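Carrier Channels Are the Wrong Way to Sell a Small Phone Line

November 2020

Trestutel has two phones on sale this season, the Okoth 5 and the larger Okoth 5L. Both can be bought only through carrier stores, on installment plans, locked until the last payment clears. The company describes this as a focused channel strategy. I think it is a mistake, and the reasons are mostly technical.

Start with firmware. A phone sold through a carrier does not run the same build as a phone sold direct. The carrier asks for its own boot animation, its own voicemail client, its own band priorities, and its own test pass before any update goes out. For a vendor that ships tens of millions of units, the cost of maintaining those branches disappears into the budget. For a vendor the size of Trestutel it does not. The March security patch for the Okoth 4 reached the open-market model in nine days. The carrier model got it 40 days after that. The two builds fixed the same bugs. The difference was queue time in a test lab that had larger customers to serve first.

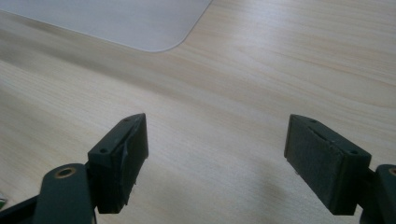
Bare wood desk with a pale board in the corner.

Owners of the carrier model had no way around the wait. The bootloader checks a carrier key, the update server checks the serial range, and a manual install of the open-market build fails at the radio partition. This year Trestutel removed the open-market model entirely. The slower path is now the only path.

The second problem is radio support. The Okoth 5 hardware covers nearly every low and mid band in use in this country. The carrier build turns a number of them off. I compared the band tables in the two service manuals, and the disabled bands match the ones the launch carrier does not use. A buyer who pays off the phone and moves it to another network has paid for an antenna system and a modem that could serve that network well, and gets weak indoor signal instead. The unlock code removes the SIM check. It does not restore the bands. Trestutel could fix this with a configuration file of a few kilobytes, and its support pages give no sign that it plans to.

Voice calling has the same defect. Calls over LTE need a profile for each network. The open-market Okoth 4 carried profiles for Odlow and Jultau, the two regional networks where I live, and calls worked on both. The Okoth 5 carries one profile. On Odlow it drops to 3G for every call, and Odlow has already published a schedule for shutting 3G down. When that happens, a fully paid phone will stop making calls there.
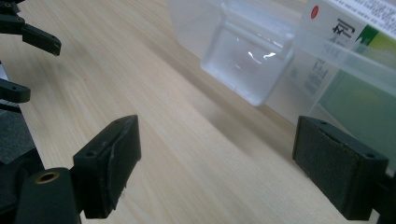 Wear along the side of the black finger on the left.

Then there is price. The carrier advertises the Okoth 5L at a monthly figure, which makes it hard to compare. The sum of the payments is $827. Add the required plan tier, the activation fee, and the difference between that tier and the one I would otherwise choose, and the total over the contract is $1,259. Last year's large model was sold unlocked from Trestutel's own site at a price well below either number. Components did not get that much more expensive in a year. The money went to floor space, sales commission, and a trade-in program that pays out in bill credits and stops paying if the customer leaves.

The usual defense is that people buy phones where they buy service, and that an unlocked phone with no store display sells poorly. The first half is correct. Most buyers do walk into a carrier store. They also walk past two very large brands to reach anything else, and the clerk has a sales target that favors those brands. I visited two stores before writing this. One had an Okoth 5 on display with a dead battery. The other kept it in a drawer. Distribution on those terms gives a vendor the costs of the channel and very little of the traffic.

Who bought the open-market models? Mainly people who read band tables, people who travel with two SIMs, and small businesses that keep spare handsets. That is a narrow group, but it bought without a subsidy, it filed usable bug reports, and it recommended the phones to others. My own office bought 50 of the Okoth 4 for field staff. We could image them from one file and put either regional network's card in any of them. We cannot do that with the Okoth 5, so the next order will go to another vendor.
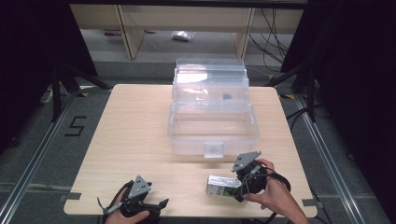 Clear plastic box on the table, lid up.

I do not argue that Trestutel should leave the carriers. A carrier agreement and an open-market model can exist side by side, and for three product generations they did. The open-market build should be the base, with carrier additions delivered as a removable package on top of it. Security patches should ship from the base on the vendor's schedule. All supported bands should be active in every unit sold. If a carrier refuses those terms, the vendor should sell that carrier an older model and keep the current one for itself.

For anyone deciding now, my advice is to wait. The remaining Okoth 4 stock is still listed by a few importers, it takes the same charger, and its update period has more than a year left to run. Check the model number before paying. The open-market units end in G, and the locked ones end in C.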